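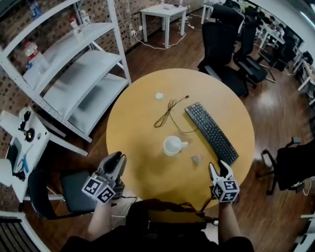

Desde dezembro que não escrevia nada sobre as garras, e já me perguntaram duas vezes se o projeto tinha morrido. Não morreu. Esteve parado por causa das peças e depois por causa do trabalho, que o meu horário no fim do ano não perdoa.

O ponto da situação é este. O par de garras de mão, a que chamámos Walo, está montado e funciona dos dois lados. São cinzentas e brancas, cada uma com dois dedos e um cubo branco com os marcadores impressos. A estrutura é toda impressa na oficina partilhada, na máquina mais velha, a que faz barulho mas não entope. Cada dedo leva 90 minutos. O cubo demora mais e foi o que me deu mais chatices: na primeira versão colei os marcadores em papel e as pontas levantavam. Agora são autocolantes mate. Com os brilhantes, o reflexo das lâmpadas do teto fazia o programa perder o cubo a meio do movimento.

O Noman Kazmi reescreveu a parte da calibração. Antes era preciso repetir tudo sempre que se pegava nas garras. Agora faz-se uma vez no início da sessão e guarda-se num ficheiro. Continuo a não gostar do formato do ficheiro, mas é ele que o mantém.

Para os ensaios usamos a mesa redonda e o que houver à mão. Um teclado, uma caneca, um fio fino todo enrolado, papel amarrotado. A caneca pega-se bem pela asa e mal pela borda. O teclado é comprido e pede as duas mãos. O fio é o pior de todos, porque os dedos fecham e ele escorrega entre as pontas. Experimentei colar uma tira de borracha por dentro e melhorou um bocado, mas a borracha descola com o uso. Vou tentar imprimir as pontas em material flexível.

Contas: até agora gastei 740 euros, já com a bobina de filamento que estraguei por a ter deixado fora da caixa. As gravações vão em 4.000 e estão todas no disco Bellamy, com cópia em minha casa. Quem quiser os modelos das peças pode pedir-mos por correio. A versão boa é a 7, as anteriores têm o furo do parafuso demasiado perto da borda e racham.

Falta resolver o cabo da garra esquerda, que puxa para baixo quando estico o braço. Pensei em prendê-lo ao antebraço com velcro. O Noman acha que é melhor um cabo mais comprido e mais mole. Encomendei o cabo e comprei o velcro, logo se vê.

Para a semana há limpeza na oficina e não vou poder imprimir.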